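Breaking Up With My Storage Unit

10/9/22
By the Slow Shelf
4 min read

So I finally closed out the storage unit. If you've been reading this blog since January you know I've been threatening to do it forever, and every time I got as far as the front gate I would remember an errand on the other side of town. Well, it's done. I handed in the key and got a receipt, and then I sat in the car eating a gas station pretzel and feeling very strange about the whole thing.

Some background for the new people. When I moved out of the house on Babalola Street and into this apartment, I went from a basement, an attic and a garage down to two closets, and one of those has the water heater in it. I told myself I'd rent a unit at Kavia Storage for a couple of months while I figured out what would fit. I ended up paying for 18 months. I never went in to sit with my things or visit my things. I just paid for them to be in the dark, a few exits down the highway, with a padlock on.

What got me moving was a letter saying the rent was going up again. I got out the calculator on my phone (never a happy moment) and added up what I'd spent over the past year alone, with the insurance they make you take, and it came to $952. I could have flown somewhere! I could have replaced the couch, which has a dip in it the exact shape of me. I could have bought every single thing in that unit over again at a yard sale and had money left for lunch.

I gave myself 4 weekends. The first one was a complete waste, because I started with the boxes marked "misc" and you should never, ever start with those. There were phone chargers for phones I don't remember owning. There was a bag of curtain rings, and a whole envelope of photo booth strips that I had to look at one at a time, sitting on a cooler with the roll-up door open and the wind blowing in. I went home that day with exactly the same number of boxes I'd started with, only now they were open.

The second weekend I got smarter and went after big stuff first. The bed frame went to a nice couple who came with their own tools and had it apart before I'd found my screwdriver. The dresser I'd been "going to refinish" since the old house went too, and I was sad about it for the length of the walk back from the loading dock. I think I liked the idea of being a person who refinishes dressers more than I ever liked the dresser.
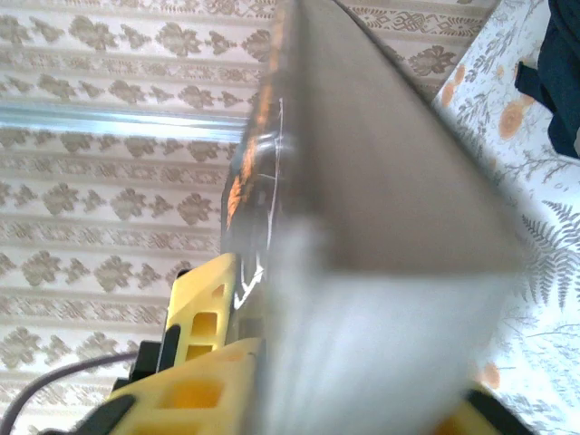 Then there were the books, which I'd been dreading. I used to think of myself as someone who keeps books, period. But I hadn't missed these, and when I started pulling them out I found that I already had second copies of some of them at the apartment, bought because I'd forgotten about the first ones. I kept a box of cookbooks and the old field guides with my notes in the margins. The rest went to the Clolon Avenue thrift store, where the man at the back door looked at my trunk and sighed. I don't blame him. It must be a hard job, taking in everybody's good intentions by the trunkload.

A quick word on donating, because I learned some of it the hard way. Call first. I drove across town with a trunk full of bedding, and the place I'd picked had stopped taking bedding back in the summer. The animal shelter took all of it and was thrilled. Also, if you're selling things online, put "must pick up" and "cash" in the first line, and then be ready for everyone to ask you if you deliver and if you take checks. I had one person want to trade me a kayak paddle for a floor lamp. One paddle! I did think about it for a minute.

The kitchen boxes surprised me. I'd been sure I'd want everything in there, and I wanted almost none of it. The bread machine was a Bamell, the big heavy kind that walks itself across the counter when it kneads, and I loved it for one winter and then never plugged it in again. My neighbor downstairs has it now, and last night the stairwell smelled so good that I'm hoping she's the sharing type. What I did bring home was my grandmother's rolling pin, the ugly green mixing bowl and the good colander. I've used the colander every day since. I'd been draining pasta with a pot lid for a year and a half – and I have the steam burns to prove it.

The last weekend was mostly sweeping. It's funny how small those units look once they're cleared. I'd had it in my head as this huge cave, and it was barely bigger than my bathroom. The woman in the office asked if I wanted to hear about their smaller sizes, and I'm proud to say I said no right away, although my mouth did open a little bit first.

So now everything I own is in one place. Some of it is in the hallway, I'll admit, and I have to turn sideways to get to the bathroom, but that's a project for next month. I want some hooks on the back of the closet door, and I've been reading up on whether you can put a shelf over a water heater (everything I've read so far says please don't).

If any of you have a unit you've been avoiding, tell me how long you've had it. I promise not to do the math for you. And if anyone local needs curtain rings, I still have the bag. I'll meet you anywhere.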